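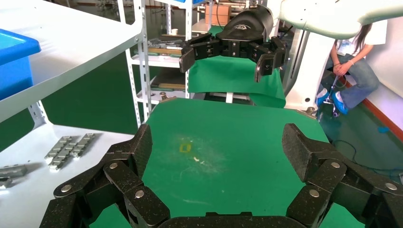
Lorna Bañez wrote in after the last gallery to ask why, if the robot is supposed to be learning, it's always a person doing the work. She added that she had read the whole page twice and could find only people moving the arms about, and was the robot perhaps on its break.

It's a fair question, and most of this page is an attempt at answering it. The robot does nothing by itself in the early weeks. Somebody takes the controls, does the job through the arms, and everything that moves is recorded. Then they do it again. Later all of that goes to the Lagman office, where it's turned into something the robot can try on its own, and for some days we're spared having to watch. The trying comes back to us in the end, usually on a Tuesday, and usually with a list of things we should have shown it more clearly.

So, Lorna: yes, a person is doing the work. The person is also doing it far more slowly than they would with their own two hands, and getting told off for being too quick.

About the gallery

The Skurnance job is the second one we've run in the Warkitz unit. The first was folding cloths, which went well enough that we were given metal. The task sounds like something you'd hand to a bored nephew. Pick a part off the table, turn it the right way round, set it down with its friends. Thin parts, thick parts, parts with teeth along one side that like to hook on to each other. The bored nephew would be finished before his tea went cold. We've had since July.

Grasine, who supply the parts and will be wanting them sorted one day, asked for pictures. They were hoping for something to put on a wall. I've told them what the place looks like and they still want them.

How a session goes

The operator sits down, puts the controllers on and spends a minute opening and closing fingers to check that left is still left. It has been otherwise. Then the other person on shift lays out the parts, says "ready", and steps well back, having learned about stepping back during the cloths.

A single go at the task is called a take. A good take begins with both arms held up clear of the table and finishes the same way, with a part moved in between and no language recorded on the sound channel. We aim for 30 good takes before lunch. On a fine morning we get there. On other mornings we get 11 and a long talk about whether the one with the sneeze counts.

Things that spoil a take, from this month's sheet:

Part dropped.
Part dropped, picked up, dropped again with feeling.
Wrong part moved, beautifully.
Operator stopped to think. (The robot will learn to stop and think, and it has nothing to think about.)
Two parts lifted stuck together, noticed only at the end.
Telephone.

The dropped ones aren't thrown away, whatever the sheet implies. If the operator drops a part and recovers it calmly, that's worth keeping, and goes in a separate pile. The robot will be dropping plenty and may as well see how a grown-up deals with it. What we can't use is the fumble, the snatch and the little shake that follows, and I'm sorry to say that I'm the chief supplier of all three.

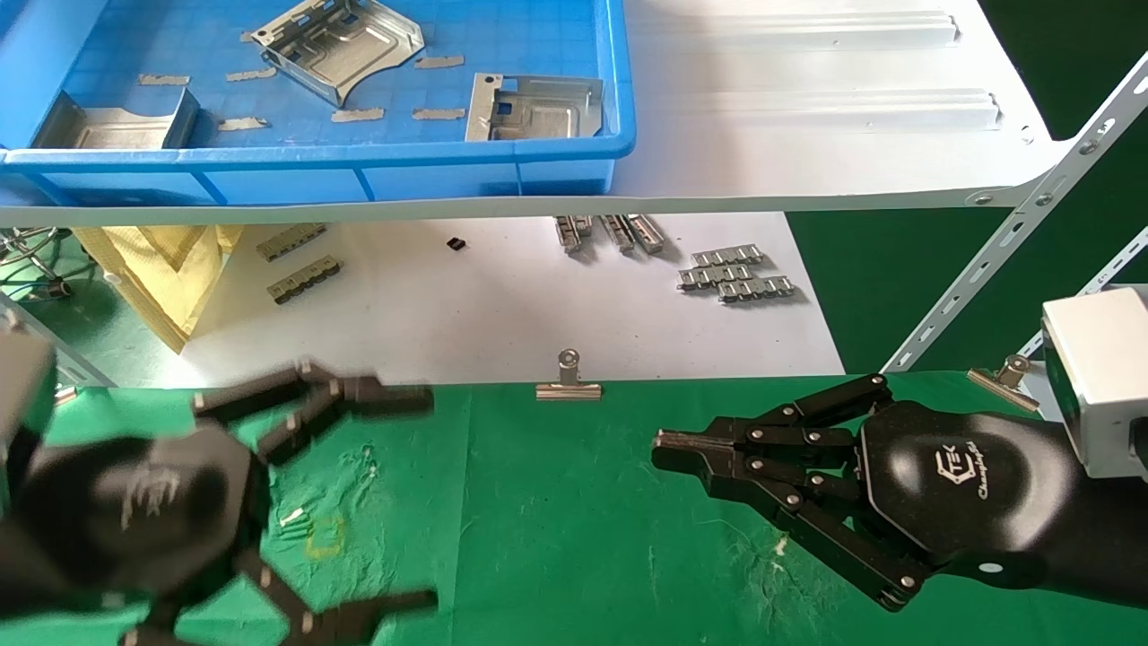 Pinching is what we teach most, and what we're worst at. With your own hand you don't decide how far apart your finger and thumb should be, you simply arrive. Through the arms you have to decide everything, a bit late, and without feeling a thing when you get there. The fingers on the right have closed up towards a point over the mat while the left hand is spread out in a blur of its own, and a new operator nearly always ends up like that: one hand behaving, the other gone for a wander. The binder clips along the back of the mat are ordinary stationery, and I'd put them up against anything else in the building for value. A mat that shifts between takes means the robot has been shown a table that moves. We did a whole afternoon like that once, before clips. Lagman sent back a very polite message.

On which hand does what

Grasine asked early on why we need two arms for a job that a person would do with one. We said it was for holding one part steady while freeing another. We then found that our operators, given two hands, use one and forget the other exists. It hangs about. It drifts over the parts like a guest at a buffet. The recording takes it all down faithfully, so a robot trained on that lot would have spent its days waving a hand for no reason, having been told by experts that this was important.

There's now a rule. The hand you aren't using goes up and out to the side and stays there. New operators find this harder than the pinching. I've seen grown adults tell their left arm to stay, out loud, in the voice you'd use on a spaniel.

On going slowly

Lorna also asked, in her second message, whether it wouldn't be easier to just push the arms where you want them by hand. Sometimes it is! We did some of the cloth job that way, standing at the robot's shoulder and walking its arm through the fold as if teaching it to waltz. For big sweeping moves it's lovely, and you can feel the weight of the thing. For small parts it's hopeless, because your own body is in the way of the cameras, and half the recording is a jumper. I gather from the Lagman people that one of their early attempts got very good at recognising mine.

With the controls you sit off to one side and see what the cameras see, or near enough. The price is that you lose your sense of depth for the first few days. You reach for a part, close the fingers with great confidence and come up with air. Everybody does this. Some of us still do it after lunch.

On flat things

Flat parts on a flat table are a nasty trick to play on anybody. There's no edge to get under. A person uses a fingernail, and the robot has been issued with none. The way we show it is to slide the part a little with one finger until it rests against something, then tip it up and take it by the side. It took us 10 days to agree on that, mostly because three of us had three different ways of doing it and each believed the other two were showing off. The robot doesn't mind which way you pick, so long as you all pick the same one. We have a sheet of paper about it now, with drawings. The drawings are mine and have been described as "brave".

The thin comb sort are the worst of the lot. Lay one on top of another and the teeth settle in together, and then you lift a pair and carry it off looking pleased. We set the table up with them touching on purpose, in one take out of every few, so that the robot gets to see them parted. It's the only bit of the job where the second hand earns its keep.

Where we've got to

The last lot to go off was 100 good takes, all one kind of part, and the robot's first tries with it were better than I'd been preparing people for. It picks up cleanly. It turns the part the right way. It then holds it over the right spot for a long, thoughtful moment before letting go, and we couldn't think where it had got that from until we played back the recordings and found every one of us doing it. We were checking. It's pausing because we paused.

So we're doing the letting-go again, briskly this time.

Messages

Lorna Bañez: Thank you, that answers it, though I notice the robot still isn't doing anything. Do you delete the ones with swearing?

Reply: We mute them. The arm movements are often excellent at that point.

Lorna Bañez: And do you lay the parts out in the same place each time?

Reply: No, and that took some arguing. If they always start in the same spot it learns the spot and doesn't bother with the part. Whoever is laying out is meant to put them down anyhow, within reach of both hands. People are bad at anyhow. After an hour they're making neat rows again and have to be swapped over.

More pictures will go up when the next batch of parts arrives from Grasine. They tell me it includes some with springs.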